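Packing up the front counter at Ulora

Ashok Dixit has moved shops before, but never one with a counter that curves. He runs Ulora, which sells bathroom goods from a unit in Matby, and when we met he was partway through clearing the front room.

"I started with the mats," he said. "They're the easiest thing we sell and the hardest thing to pack. Everybody rolls them. I don't like them rolled."

He wants each one flat on the tile first, full length, bumps facing up. Then he looks along it for dust and hair. The ones that have been out on display get a wash before they go anywhere near a box.

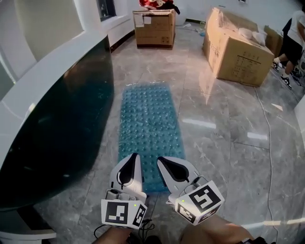 A blue mat laid out on the tile near the counter.

The shop has 328 mats on its stock list, mostly in blues and greens. Dixit said he can check about 20 in an hour if the phone leaves him alone. He folds them in half and then in half again, loosely. A tight roll leaves a curl in the ends, and he has had mats returned for it.

"A customer gets it home and the corner is sticking up," he said. "They think it's faulty. It isn't, but I would send it back too."

I asked about the boxes. He buys very few. Most come from Neagu, the supplier he has used since he opened, and he keeps the ones with good flaps. The rest he uses for towels and odds and ends, where the shape doesn't matter much.

"You run out of floor before you run out of boxes," he said. "You have a mat down, a box behind it, another box on its side, and then two people come in to talk to you."

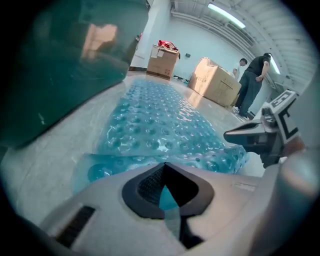
The mat on the floor, with cardboard boxes farther back.

The counter stays. It belongs to the unit, and Dixit sounded half sorry about that. He likes the dark front, though it shows every fingerprint – he wipes it down before opening and again after lunch. The new place has a plain straight one.

He expects to be out by January. The paperwork is in a folder at home, and the stock list is on his phone, where he ticks off each line himself.

"I did it on paper last time," he said. "I lost page two."

Recent items
Neagu adds a second delivery day
Grokinum opens its Matby showroom
How to get soap marks off dark panels
Shower curtains: which length to buy
Letters: parking behind the units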